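Leden Bench Kit — Tabletop Cell for Kitchen and Food-Handling Work

Home > Equipment > Tabletop cells > Leden Bench Kit

Item no. 2568
Availability: ships in 12 weeks, or in 5 if you can live with the standard base plate
Page updated October 22, 2020

The Leden Bench Kit is a single arm, a two-finger gripper, a wrist camera, a fixed camera and the cables to make them all speak to one another. It bolts to a countertop you already own. We mention this early because most first-time buyers budget for the arm, admire the total, and then discover that the arm needs something to stand on.
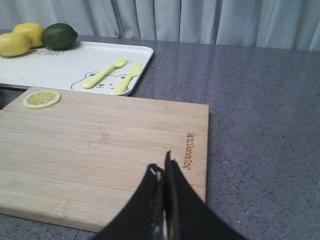 Plan your props budget before your software budget. It's the smaller number by a mile and it's the one that holds up the schedule, usually over something that costs less than lunch. A single lemon slice lying flat on a cutting board will teach you more about fingertip choice than our spec sheet can, and we wrote the spec sheet. Thin, flat items want the narrow Onent tips. Whole fruit is happy with the standard ones. Order both sets now and save yourself the second shipping charge, which we don't enjoy either.

What's in the box

Arm with base plate and clamps
Two-finger gripper, standard tips fitted
Wrist camera and fixed camera with 2 mounts
Controller, power supply, stop button
Printed manual (the paper kind — it survives spills better than a laptop)

What isn't in the box

Countertop. Narrow Onent tips. Lighting. Patience.

Choosing a surface

Stone, laminate and steel all work if they don't wobble. Speckled finishes are fine. Mirror finishes are a hobby. Hang something plain behind the work area, and leave yourself a way to get at the cables, as you'll be back there more than you think.
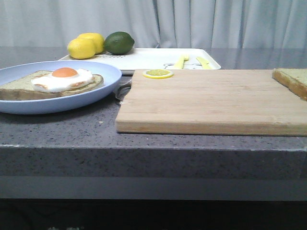
Leave room at the front edge too. Buyers measure for the arm's reach and forget that a person has to lean in and put everything back where it started, many times a day. That person's hours belong in your budget, on their own line, with a figure next to it.

Service plans

The Steinbach plan covers parts and a yearly visit in March. The Cidari plan covers parts, the visit and a replacement arm while yours is away. If your project has a deadline, get Cidari. If it has a deadline and a grant officer, get Cidari and keep the receipt.

Quotes are good for 12 weeks. Send us your counter depth and a list of what you plan to pick up, and we'll tell you which tips to order.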